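5.2 Asymmetric grasp failures during wheelchair handling

The largest group of faults logged in the Grirska trials came from two-handed handling of a folding wheelchair beside a hospital bed. The robot is required to take both push handles before it applies any force to the chair. In the failures treated in this section, one hand was reported as closed on its handle while the other was not, and the controller went on to the next phase regardless.

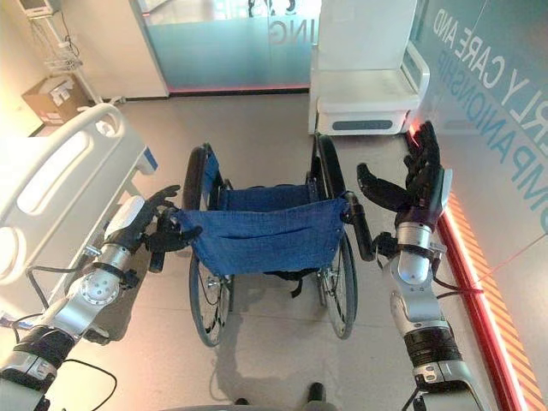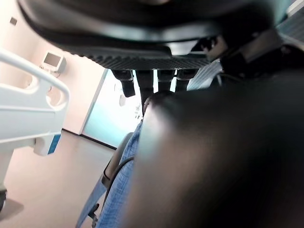
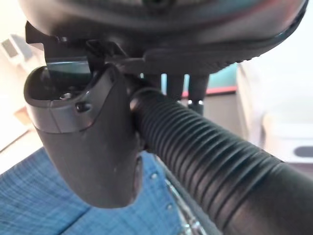

Figure 3. Wheelchair handling at the bedside. First panel: head view, left hand on the left push handle, right hand open above the right one. Second and third panels: wrist views.

We reviewed 390 attempts recorded at the Skurkport site in May. An asymmetric grasp was logged in 13 of them. In every case the left hand closed first and the right hand was late or did not close at all. The supervisor should have held the arms in place until both contact flags were set. Instead, the left flag alone was enough to release the hold, and the left arm began its push against a chair that was free to turn on its casters. The chair yawed toward the bed. In two attempts it touched the side rail before the operator pressed the stop.

The cause was traced to the timeout in the Tivel grasp supervisor. Each hand was given 500 ms to confirm contact after the first flag. When that time ran out, the supervisor was meant to return a fault. A default value left over from single-arm tasks made it return the last valid state, which the planner read as a completed grasp. The error had not shown up in bench tests, where the handles were clamped and both hands closed within the window.

A second factor was the quality of the wrist views. At close range, parts of the robot itself take up much of the image, as the second panel of Figure 3 shows, and the handle detector often had little to work with. Detector confidence for the right hand fell below threshold in most of the logged cases — the planner had no rule for this and kept the last pose estimate. By that point the estimate could be stale by several control cycles, and small movements of the chair after first contact were enough to put the handle outside the closing path of the fingers.

Two changes were made. The supervisor now treats a missing flag as a fault, opens the closed hand and backs both arms away along the approach path. The planner also rejects any pose estimate older than three cycles. Both changes were merged into the Teshome release on Wednesday, June 28, 2023. Retries after a fault are limited to one; a second fault ends the attempt and calls the operator. We did not change the force limit on the arms, and its effect on chair yaw remains untested.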